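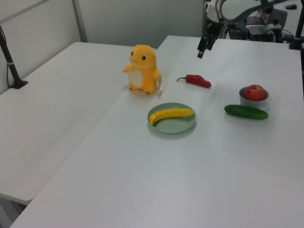 2. Play and Waiting Areas

Work on the children's waiting areas at the Allness and Wilbridge clinics continued through March. White tables are in use at Allness, and soft toys are set out during opening hours. Wilbridge is still waiting for its delivery of low shelving.

Recorded visits by families with children under five reached 1,222 across both sites. Average waiting time at Allness fell by 3 minutes against the previous quarter. Wilbridge showed no change.

3. Staffing

Two reception posts were filled. The play worker post at Nidby remains vacant and will be advertised again in April at 15 hours per week.

4. Budget

Spending is within the approved limit. The underspend on salaries is carried forward to flooring repairs at Navarrete, subject to your approval.

Submitted by Adelmo Vitale, Project Lead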